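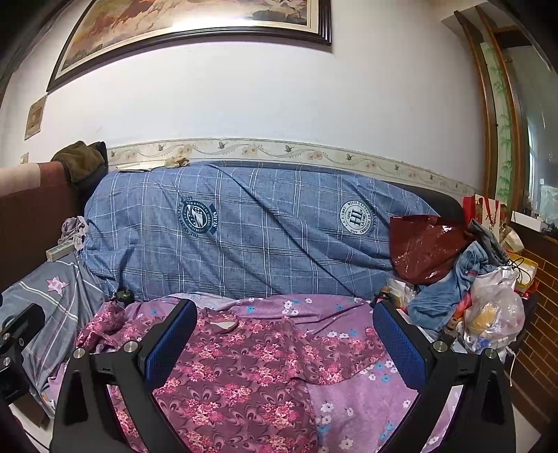 Speaker notes: Where the Bedding Goes
Amundsen Community Hall, evening series on small homes. Slot is short, so keep moving.

SLIDE 1 – Title
Wait for the chairs to stop scraping. Thank the hall for the heating, if there is any.
Opening line: "I've come to talk about sheets, and you came anyway."
Ask for hands: who has a sofa at home that you could sit on right now, without moving anything first? Last January at Dindier I got 5 hands out of a full room. Don't wait for a laugh. Go on.

SLIDE 2 – What lands on a sofa
Read the list flat, no comment:
– a purple sheet, rumpled, paisley on one part and small white flowers on the other
– a blue plaid cover, bunched up on the seat
– a towel over the corner of the back
– a beige cloth, purpose unknown
– a sheet of paper
– a little white box
Pause after the box. Every sofa has a box.
Point to make: each of these has a home somewhere in the apartment. The sofa is simply closer.

SLIDE 3 – The cover problem
People buy a cover to protect the sofa, then pile things on the sofa to protect the cover. I have done this myself and will take questions on it later.
A loose cover creeps. You sit down, it follows you. Tuck it deep where the seat meets the back and push a rolled towel in after it. Jallix will sell you a foam rod for the same job. The towel is already on the sofa.

SLIDE 4 – Folding a big sheet by yourself
DEMO. Sheet is in the blue bag. Check it's the flat one. At Sudamham it was the fitted one, and we were there a while.
1. Find two corners on a short side. Put a hand inside each.
2. Bring the hands together, flip one corner over the other.
3. Run down the edge to the next corner and do the same.
4. Lay it on the table, fold in thirds, then in thirds again.
If it goes wrong, roll it up and say "or you can roll it." Rolled is fine. The closet door closes on either one.

SLIDE 5 – Order of work
Big cloth first. Take off the sheet, shake it, fold it, carry it out of the room. Then the towels. Small stuff last, into one bowl, and the bowl leaves too.
Do the cover at the very end, when the seat is clear. Smoothing a cover with things still on it is ironing a shirt with someone in it – possible, but they complain.
Loose paper: read it before you toss it. I once threw out a parking permit and have been walking ever since.

SLIDE 6 – Questions
Someone will ask about fitted sheets. Say we're nearly out of time.
Handouts are by the door. Bring the sheet home.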